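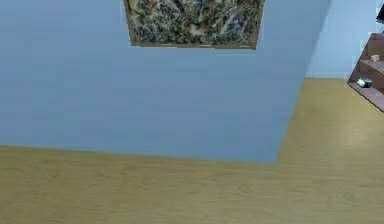
**1/** Spent today driving a simulated robot around a simulated house so that a policy can learn to do it without me. Notes from the session, for anyone who is setting up the same kind of thing. 2024-10-30.

**2/** The task: start in a side room, drive around the corner of the wall, stop in front of the shelves, pick up the small flashlight, put it on the floor. I drive the base with my left hand and the arm with my right. One full run is a demonstration. We want 64 good ones before anybody trains anything.

**3/** I got 42 that I'd keep. I threw out 15. The rest of the day went to resets and one long argument with the controller mapping.

**4/** Most of the bad ones were bad before the arm had moved at all. If you take the corner too tight, the base clips the wall and the simulator lets it scrape along. The run still finishes. It still counts as a success in the log. But I don't want the robot learning that walls are something you lean on.

**5/** So the first rule for our operators is now: touching a wall ends the run. Stop, reset, go again. Anju Rajput is adding a contact check so that the software does it for us. Until that is in, you have to own up to it yourself.

**6/** Second problem was the camera tilt. When I turn the head to look around the corner I tend to leave it tilted, and then drive by a view where the floor line runs downhill. I can do that fine. I know the floor is flat. A policy trained on it gets a different floor angle in every run and has to work out that it means nothing.

**7/** Fadime Keskin's opinion is that this is good, because a real robot on a real floor will never hold its camera level either. My opinion is that there's a difference between variety and sloppiness. We agreed to keep the tilted runs in a separate folder and train with and without them.

**8/** Third thing, and the one I'd pass on to anyone new: don't wander. In my early runs I drove out past the corner, looked at the painting, looked at the shelves, looked back, and then went in. It felt careful. Played back, it is a robot dithering for no reason it could ever learn, since it can't know what I was thinking.

**9/** Decide where you are going before you press record. If you need to look around, look around first, then reset.

**10/** Pauses are the same. I stop to think, the robot stands still, and now the data says that standing still next to a wall is a reasonable thing to do. Plitora (our recorder) can trim idle time at the start and end but not in the middle. I cut those by hand for the first 6 runs and then decided it was faster to do them over.

**11/** The flashlight is easier to find than I thought it would be. The lit end is pale green and it's small, but against brown shelves you can pick it up from a distance. I worry that the policy will learn "go to the green dot" and nothing else. Nasrin Fallahi is making a version of the room with the light switched off, and one where it is on a different shelf.

**12/** Somebody asked why we don't just script it. For this one task you could. You know where the wall is, you know where the shelf is, you write a path. We did that in February and it worked until someone moved the shelf. The point of the demonstrations is to get past that.

**13/** On the controls. The default mapping in Toft has turning on the same stick as driving forward. Split them. I was drifting left on every straight section and blamed the physics for an hour. It was my thumb.

**14/** Also turn the base speed down. I set mine at the slowest step and the runs came out smoother and not much longer, because I wasn't correcting all the time. Dagný Bjarnason drives at full speed and her runs are as clean as mine, so maybe it's only me.

**15/** Does any of it carry over to a real robot? Don't know yet. Real floors have rugs and real flashlights roll. The team at Vallport will try the trained policy on hardware once we have the full set, and I expect the approach to the shelf to work better than the grasp.

**16/** Tomorrow I finish my share and Juwita Ismail starts hers. She hasn't driven the robot before, so I'm going to give her this list and then stay out of the room. I'd like to see what mistakes she makes that I stopped noticing.

**17/** If you do this kind of work and have a good way of marking bad segments while you are still driving, please tell me. Both my hands are busy. I've been thinking about a foot pedal.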